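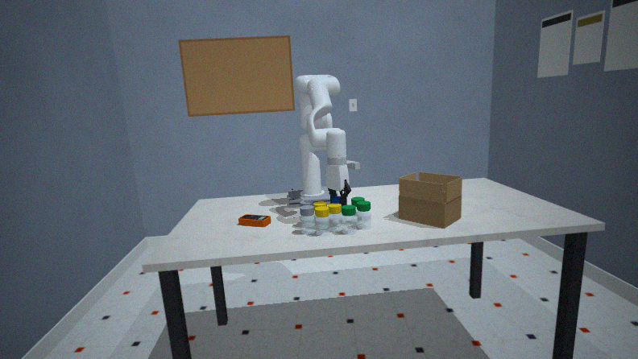
데이터 수집 소식 (Hullholm 팀)

급하게 적습니다. 회의 들어가기 전이라 짧게.

병 담기 작업, 시뮬레이션 쪽 시연 데이터 351개까지 모였습니다. 작은 투명 병 여덟 개를 하나씩 집어서 오른쪽 종이 상자에 넣는 과제. 뚜껑 색은 노랑, 초록, 회색, 파랑. 지시문은 색으로 줍니다. "파란 뚜껑 병을 상자에" 이런 식. 목표는 900개고 5월 말까지. 지금 속도면 빠듯하긴 한데 될것 같습니다.

제일 골치 아픈 건 파란 뚜껑. 병들이 서로 바짝 붙어 있을 때 가운데 걸 집으려면 손가락 들어갈 틈이 없음. 옆 병을 밀어서 넘어뜨린 시연이 꽤 나왔고, 일단 지우지 말고 "실패" 표시만 해서 따로 모아두기로 했습니다. Archana Tyagi 님이 실패 사례로 회복 동작 학습을 돌려보고 싶다고 하셔서요. 삭제 버튼 누르지 마세요 제발.

테이블 왼쪽에 있는 주황색 기기랑 회색 물건들은 이번 과제 대상 아닙니다. 건드리면 그 시연은 다시. 문의가 계속 와서 적어둡니다.

원격조종 담당자분들께 부탁:
- 시작 자세에서 바로 내려가지 말고 한 박자 쉬고 출발. 앞부분 잘리는 파일이 많아요
- 상자 위에서 너무 높이 놓지 말 것. 날개가 위로 서 있으니 그 안쪽까지 내려가서 손가락 열기
- 한 세션은 30개까지만. 뒤로 갈수록 동작이 급해지는게 기록에 다 보입니다
- 같은 색 뚜껑이 여러 개면 어느 걸 집어도 됨. 대신 고르다가 중간에 바꾸지는 말기

병 배치는 시연마다 무작위로 바뀝니다. 상자 위치도 다음 주부터 흔들 예정인데 스크립트가 아직 덜 됐어요. Clyde Strickland 님이 보고 있고, 다 되면 Skedent 채널에 공지 올라갑니다. 그전까지 모은 건 그대로 씁니다, 다시 할 필요 없음.

조명 바꾸는 버전은 아직 미정. Salinas 쪽에서는 카메라 각도부터 늘리자고 하고 저희는 조명 먼저라는 입장이라 이번 주에 한 번 더 얘기하기로 했습니댜. 의견 있으신 분은 그전에 메일 주세요.

세션 신청표는 늘 쓰던 곳에. 오후 시간대가 많이 비어 있습니다.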